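Capítulo 4
A mesa da sala: triagem, destino, devolução

Gemma Tedesco
4/1/19

Toda casa tem uma superfície que recebe tudo. Quase sempre a mesa da sala. Compras, remédio, controle, embalagem já aberta, embalagem por abrir. O capítulo anterior tratou de armários, coisa parada. Agora o que circula, que é mais difícil de ensinar e mais rápido de desarrumar.

Termos usados daqui em diante:

Pouso: o lugar onde o objeto cai quando a pessoa chega.
Destino: o lugar onde ele devia dormir.
Devolução: o trajeto entre os dois. Curto, de preferência.

Erro clássico do aluno: começar pelo pano. Pano só no fim. Antes, separar. Comida de um lado, papel e cartão do outro, embalagem vazia direto para o lixo ou reciclagem, conforme a cidade. Eletrônico pequeno não se empilha, fica à vista até ter destino certo.

No levantamento que fizemos em Clitdale, em agosto, foram 13 casas visitadas e 12 tinham fruta em cima da mesa. Fruta não é bagunça. Fruta tem destino provisório aceitavel, desde que num recipiente só e sem o saco da compra por cima (o saco abafa, e depois ninguém lembra das folhas). Verdura, essa sim, vai para a geladeira no mesmo dia.

Caixa de papelão aberta: problema à parte. A caixa vira gaveta. Põe-se uma coisa, depois outra, e em pouco tempo é depósito. Regra do método Kazmi, que adotamos no curso: caixa aberta se esvazia ou se fecha, não fica no meio termo. Ehsan Farooqui discorda, acha que uma caixa de apoio ajuda quem mora sozinho. Ver a discussão no capítulo 9.

Embalagem pequena é a que mais engana. Sachê, pacote de lanche amassado, caixinha de papelão com letra miúda. Ocupa pouco, então vai ficando. E antes de jogar fora é preciso pegar uma por uma, ver se ainda tem conteúdo, ler a validade quando dá para ler.
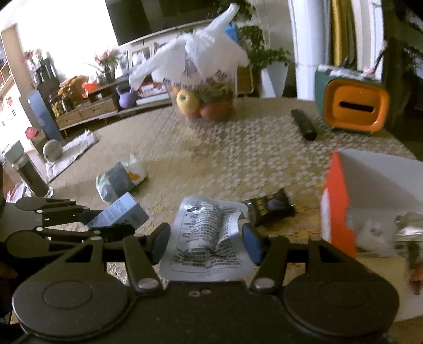 O tempo da triagem, portanto, depende mais do número de peças do que do tamanho delas. Para a primeira vez, reserve 30 minutos. Nas seguintes, menos. Garrafa térmica, controle remoto e flores têm destino fácil: cozinha, perto da TV, em cima do móvel. Começe por eles se o aluno travar.

Chão em volta também conta. Pano dobrado no chão é pouso, mesmo dobrado com capricho. Entra na mesma lista.

Material para a seção 4.1: um saco para descarte, uma bandeja, papel e lápis. Nada de comprar organizador ainda.

Comentários dos leitores

Alby Lowther: Usei a regra da caixa com a minha turma. Metade fechou a caixa cheia e guardou assim mesmo. Vale?

Farzana Lashari: "Começe" está errado, é "comece". De resto, bom capítulo.

Maham Rind: Onde acho a ficha da 4.1? Na edição da Karnitz não veio.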